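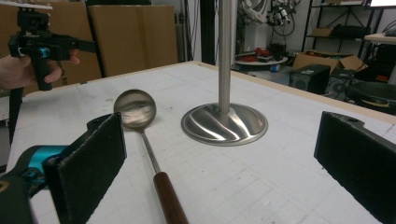 Araceli Cuesta says stainless steel can't rust, full stop, and that any brown spots must be food I haven't washed off properly. She posted that under my last question and it got a lot of thumbs up, so I'm asking again with more detail, as I don't believe it.

Most of my kitchen stuff is stainless: ladles, slotted spoons, a couple of pans, the cutlery. Since we moved in January some of the cutlery has been coming out of the dishwasher with small orangey brown freckles. I know what dried gravy looks like and these aren't gravy. If I rub hard with a thumb they mostly smear off, but a few of the knives now have tiny pits where the spots were.

Things I've been told so far, none of which I find very convincing:

The water here is harder. (It is, but surely that gives you white marks?)

I bought cheap cutlery. Some of it was cheap. Some of it was a wedding present from Arroyo and cost a lot more than I'd ever have paid, and the knives in that set have gone just the same.

I need a tub of Mevari paste, which is dear for a small tub and according to the label "restores the protective layer". Restores it how? It's a cleaning paste.

So can stainless rust or not, and is there anything worth doing that doesn't involve buying something? I run the 70 degree programme most nights, if that matters.

Posted by hobnail, 9 November 2019

Tristska

Yes it can rust. The name is a bit of a fib. It stains less.

What keeps it shiny is a very thin skin of oxide which forms by itself in air, thanks to the chromium in the steel. Salt is what upsets it, along with strong acids left sitting. The dishwasher is a good place for that to happen: it's hot, it's wet, and if the salt reservoir cap isn't done up tight you're washing everything in brine. Check the cap first. Mine had a perished seal and I blamed the tablets for ages.

Second thing. The knives go before the forks and spoons in nearly every set, dear or cheap. Knife blades are made of a harder steel so they'll take an edge, and that sort doesn't resist rust as well. So your Arroyo knives going spotty doesn't prove the set is rubbish. Look at the forks before you write to complain.

Third, have a look for anything in there that does rust properly, like an old peeler, a tin lid, or a rack with the plastic coating split at the ends of the prongs. Loose rust floats about and settles on everything else. That's the kind you can smear off with a thumb. The pits are a different matter and no paste will fill them in.

As for the tub, I'm with you. The layer comes back without help once the metal is clean and dry. A mild abrasive cleaner will shift the marks, and so will bicarb and a damp cloth if you've got the patience. Don't use wire wool. It leaves bits of itself behind and they rust.

I'd try the cooler programme for a few weeks too, and open the door when it finishes instead of leaving it all steaming overnight.

Lorker

get a magnet, if it sticks its cheap steel, bin it. mine are 40 years old and never had a spot, they dont make them like that now

Tristska

The magnet thing doesn't work for this. Good knife blades are magnetic. So is plenty of decent cutlery.

hobnail

Salt cap was on crooked! I'm not saying that's it, I've been promised the answer before, but I've rinsed the whole thing through and wiped round the filter. One rack also has a bare prong at the back which I'd never noticed. The Arroyo forks are spotless, so that bit seems right at least.

Not buying the paste. Will come back in a month and say if the freckles do.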